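Pesquisar no fórum
Pesquisa avançada

Urocultura com "flora mista" – repetir ou não?

skukik
Recebi na quinta-feira o resultado da urocultura e diz só "flora mista, provável contaminação". Não tenho febre, mas continuo com ardor. Vale a pena pagar outra? O laboratório pede 15 euros sem credencial.

Mahfuz Barua
Repita. Flora mista quer dizer que cresceram várias bactérias e não dá para saber qual interessa. Quase sempre é da colheita. Primeiro jato fora, jato médio para o frasco, e entregar logo.

pitside_9
Não concordo com repetir sempre. Se não houvesse sintomas, eu deixava estar. Com ardor, ligava primeiro para o centro de saúde – podem querer ver a tira-teste antes.

skukik
A tira deu leucócitos positivos. Colhi em casa de manhã e só entreguei à hora de almoço.

Mahfuz Barua
Então está aí uma explicação possível. Se não puder entregar logo, guarde no frigorífico e pergunte ao laboratório qual o prazo que aceitam.

kasarby
O meu laboratório recusou-me um frasco por causa disso. E não comece antibiótico antes da colheita sem falar com o médico, pode dar cultura negativa.

pitside_9
Nisso estamos de acordo. Continuo a achar que quem decide é o médico, não o fórum.

skukik
Liguei. Mandaram repetir com credencial e ir lá se aparecer febre ou dor nas costas. Vou colher no próprio laboratório.

Tópicos recentes
Hemocultura: quantos frascos são normais?
Exsudado da garganta negativo e ainda com dor
Laboratório Alcaraz – prazos de entrega em setembro
O que significa "sensível" no antibiograma
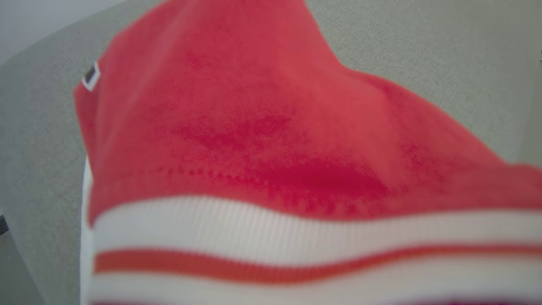
kasarby
Faz bem em colher lá. Peça também que o antibiograma venha junto, se crescer alguma coisa. O meu demorou mais do que a cultura e tive de voltar para o levantar.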